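# Keep the old one going a bit longer

My aunt had a kettle that she repaired so many times that I doubt much of the original was left by the end, and when she finally let it go she was quite put out for a week. I think of her whenever I hear someone say that a thing "isn't worth mending", because she'd have wanted to know who had done the sum, and what they had left out of it.

I don't mean to be grand about this. I have thrown away plenty of things I could have fixed, and I've bought a new toaster on a wet afternoon simply to cheer myself up. But I do believe we've got into the habit of asking only one question, which is what the repair costs against the price of a new one, and it's a rather thin question to hang a whole way of living on.

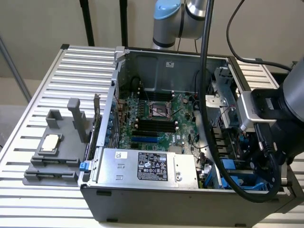

When the repair evenings started up in Niltau, I went along with a radio and very low hopes. What I hadn't expected was how much I would enjoy the waiting. You sit with a cup of tea and a broken object on your knees, and the stranger beside you has a broken object too, and before long you know where they bought it, and who gave it to them, and what it has lived through. I've never had a conversation like that in the queue at a shop (and I'm a person who tries!).

It's true that some things are made to defeat you. My Treller lamp was glued shut, and the only way in was to crack the case, which I did, and which I still feel a little guilty about. I would happily see a rule that anything sold with a plug on it must open with an ordinary screwdriver and that the maker must sell the parts for a decent stretch of years. We ask far more of the people who sell us cheese.

And then there's the money, which I don't want to wave away, having been short of it. A new laptop at 400 pounds is a serious sum in most houses I know, mine included, and if a 6 pound part will put it off until next June then that's a holiday, or a winter coat, or just a month in which you sleep better. The people who tell us mending is a hobby for the comfortable have perhaps never needed to make something last.
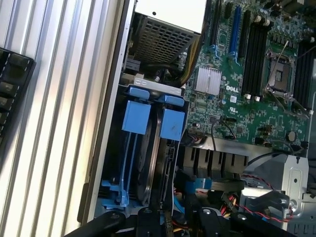

Tiruwork Abera wrote to me after I'd aired some of this in the parish newsletter, and said I was being unfair to people who work shifts and haven't an evening to spare for sitting about with a radio. "Pay a mender properly and put the shop on the high street," the letter went on, "and I'll be first through the door with my hoover."

I've been turning that over ever since, and I think it's mostly right. We used to have such a shop, next to the old Aubert bakery, and I walked past it for years without going in. I should like it back, please, and I'll bring the toaster.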